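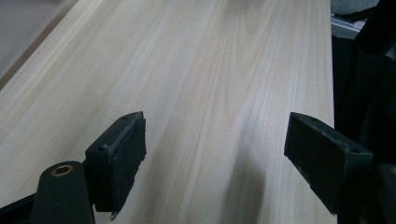
Gripper over a board at the infeed bench. The pads have had some use.

Boards, grippers and the back half of the shop
Friday, November 7, 2025

I've worked at Tasusport for most of my adult life and I don't write about it much here, mainly as I assume people come for the garden posts. A few of you asked after I mentioned the robot in passing, so this is the long version.

We make the timber parts for gym and school sports gear. Wall bars, bench tops, the slats that go on vaulting boxes. The factory is on the Llewellyn side of the estate, in the shed with the green doors if you know Candorside at all. I'm on the back half, where machined boards come off the sander, get looked at, get sorted and go on to the racks for finishing. It's four of us on days and two on the late shift.

The sorting is the job the company wants automated. Boards come through with the grain every which way, some with a nice cathedral in the middle and some dead straight, and they need to be turned good face up, matched for colour and stacked. It isn't hard to explain but it takes a new starter a good few months to get quick at it. In a normal week we put 1,145 boards across that bench. Every one of them gets picked up by a person, twice at least.

The system is from a firm called Flisero. There's an arm on a pedestal at the end of the bench, and there are the hand grippers, which are the bit I didn't expect. You hold one and do your job with it. It has two fingers with black pads and a camera looking down past them, so it records the board from the gripper's point of view while you reach, close, lift and put down. The arm is meant to learn from that. So for a good part of this year my work has been sorting boards the slow way, with a claw, so that a machine can watch.

It is slow. With gloves on I can flip a board without thinking about it. With the gripper I have to come in square, get both pads either side of the edge and close without dragging. Drag and you get a black smear on pale timber, and that's a trip back to the sander. We had a run of those in the first fortnight. The pads wear as well. The edges go fuzzy, the corners chip, and bits start to peel. Flisero sends spares but they come in a mixed box and you have to match the screw holes yourself, so people tend to run a pair longer than they should.

The target was 200 recordings per person before the first trial on the arm. I did 331, partly because I was on light duties with my shoulder and it was something I could do sitting on a stool. I didn't mind it. You notice things when you slow down. I'd never paid attention to how I line up with the far end of a board before I touch it, but I do it every time, and so does everyone else on the bench.

What has changed for us so far

Nobody has lost their job. I'll put that down plainly as it's the first thing my mother asked. We were told in writing that there'd be no redundancies from this stage. "This stage" is doing a bit of work in that sentence and we all saw it. When someone retired in winter they weren't replaced, and I think that's how it will go.

The lifting has come down. On the days the arm runs, it takes the short bench tops, and those are the ones that wreck your wrists as there are so many of them. The long boards are still ours. The arm can take hold of one all right, but it doesn't cope well with the far end swinging. I went home from two arm days last week without needing the heat pack, and I noticed.

The talking has changed too. Four people around a bench will talk all day. With the arm going there's a marked zone on the floor and one of us has to be at the screen, so it's two at the bench and one off to the side and the radio is turned down so you can hear the alarm. It's a quieter job than it was. I miss that more than I thought I would, and I'm not someone who says a lot.

Pay is the sore point. Minding the arm is classed as operating, same grade as before. Recording is classed as "other duties". Our view is that teaching a machine to do a skilled job is skilled work and ought to be paid like it. The company's view is that it's under discussion. We've had three meetings on it and the biscuits have improved.

Things the arm is bad at

Colour matching under the skylight. When the sun comes across after lunch the pale boards go nearly white at the far end and it sorts them all into the one stack. We've put a sheet over that skylight for now.

Boards with a soft shadow on them. It sometimes reads its own shadow as a stain and sets a perfectly good piece aside. I've pulled nine of those out of the reject rack myself.

Deciding that something is good enough. A bench top for a primary school can have a bit of warm streak in it and no one on earth will care. I know that and it doesn't, and we haven't worked out how you'd show it that with a gripper.

Things it's better at than me

The stacks are straighter. It does the last hour of the shift the same as the first. It doesn't get splinters.

Where it goes from here

There's a second arm due in December, meant for the racks. I've been asked whether I want to train as the person who looks after both, so changing pads, cleaning the cameras, going back through recordings and throwing out the bad ones. It's a day course at Flisero's place and then some time with their technician on our floor. I've said yes, with the grade question in writing before I start. If I don't do it somebody from outside will, and they won't know a bench top from a vaulting slat.

I still like handling timber. A board fresh off the sander has a feel to it, and I'd be sorry to spend the next ten years mostly looking at a screen about it – so I've also asked to keep one day a week on the bench. Haven't heard back on that yet.

Garden post next weekend. The beans are up.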